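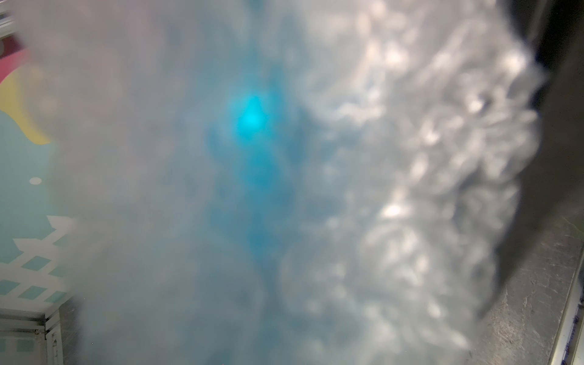
Visit reports

Toltix open afternoon, Brikley, January 28, 2024

Writing this up on the train before I lose it. Notes are a mess, sorry. Toltix has the ground floor of an old printworks in Brikley, ten minutes walk from the station, badly signed. I went round the building twice. Sign-in sheet, sticky badge, coffee in paper cups, then straight through to the cells. No slideshow, thank goodness.

What they do there: teach two-armed robots small handling jobs by having a person drive the arms. No code for the motion itself. An operator does the job over and over, everything gets recorded, and a model is trained on the recordings later. Most of us had seen videos of this. Watching it from a yard away is different – slower, for one thing. Much slower.

Numbers from the whiteboard, copied fast: 2,953 recorded runs of the packing tasks so far, 2,886 kept. I asked what gets a run thrown out. Mostly operator changed their mind halfway, or a camera dropped out. Failed grabs are kept if the operator recovers from them. Wrote that down twice, underlined. At our place we would of binned those.

Remote driving first. The operator watches the cell on screens and works a pair of handles, and the arms follow. You get camera views from the wrists as well as from outside, and the operators said they lean on the wrist views for anything close in. There's no feel in the handles on this version, so you judge grip by eye. Someone in our group asked how long before a new operator is any good. Answer was 17 hours of driving, on average, before they let the recordings count. Then a long discussion about chairs and monitor height, which I skipped out of to get nearer the glass.
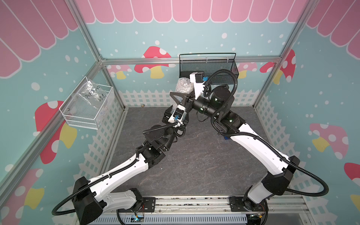
Soft stuff is the hard part of all this, and it's why I signed up. We pack glassware at Valdovinos and have been going round in circles on wrapping for two years. A box is easy, a box stays a box. Bubble wrap gives under the fingers and catches the light all over the place, so depth by eye is guesswork. In the mushroom cell they had both arms in on one upright bundle of it, a gripper to each side, the arms crossing in the middle to get there. Crossing looked wrong to me. I asked, and the reply was that it's allowed, as long as the operator can get back out of it. Fair enough. The two grippers are different shapes too, one more of a bracket, so you can't just mirror what you do with the other hand.

Tried it myself on the practice rig. Five minutes each, foam blocks only. My left hand was hopeless. Kept wanting to tilt my head to see round the gripper, which of course does nothing. Best tip I got was park one arm, move the other, stop, look. The good operators do that so smoothly you miss the stops.

Other bench was guiding by hand. You hold the arm, the joints go slack, you walk it thru the job and it remembers the path. Lovely feeling, very direct. Trouble is you only have two hands and your own body ends up in the camera view, so they use it for short setup moves and leave the two-arm work to remote. A rep from Sovudard had one of their light arms there as well, 700 grams lifting limit, too small for us.

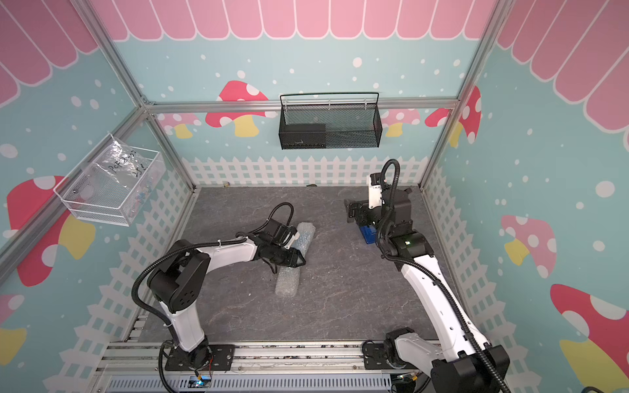
Practical bits if you're going

Next open afternoon is in February, date on the Toltix site. Book early, groups are small. Flat shoes, concrete floor. Bags go in lockers, bring a coin. Ask to see a replay with all the camera views side by side – they don't offer it but they'll do it. Parking is round the back by the loading bay, fills up by lunch.

Still need to ask them how they label the recovered grabs. Emailing tonight.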